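Mounir Fahmy keeps the fault list for the two-arm sorting table at Kemmont. In March the left arm stopped for 13 seconds, then moved again without a command. "I was reaching for a sponge," he says. "It did not touch me, but I was afraid." 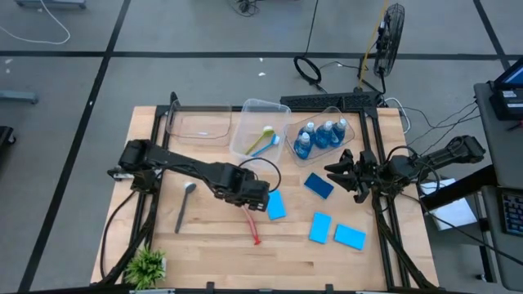
## The cause

The fault was a bad connector. "We looked 6 days in the software. It was the wrong place."

Now hands stay out until both arms are switched off.
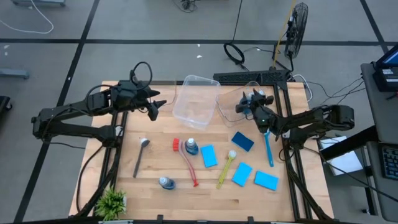

*The right arm holding a blue-handled brush.*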